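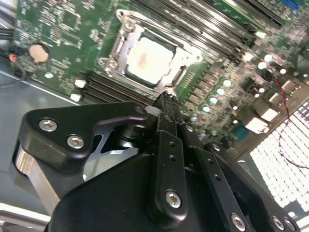 Destside Tenants' Meeting, Monday Night Notes

I took the minutes again, so blame me for the spelling! Wumpini Boateng opened at 7 and we got straight into the laundry room. The Barasa repair quote came in at $992 – higher than I'd hoped, but everyone voted yes.

Bike storage took forever. We have 28 hooks and way too many bikes, so Souad Shehata will put tags on them and anything still tagged in February gets moved to the basement.

Our balance is $2,845. Wumpini wants to keep it there until the roof bill shows up, and I agree with him.

Next meeting is at 7 again, same room. Souad has the key.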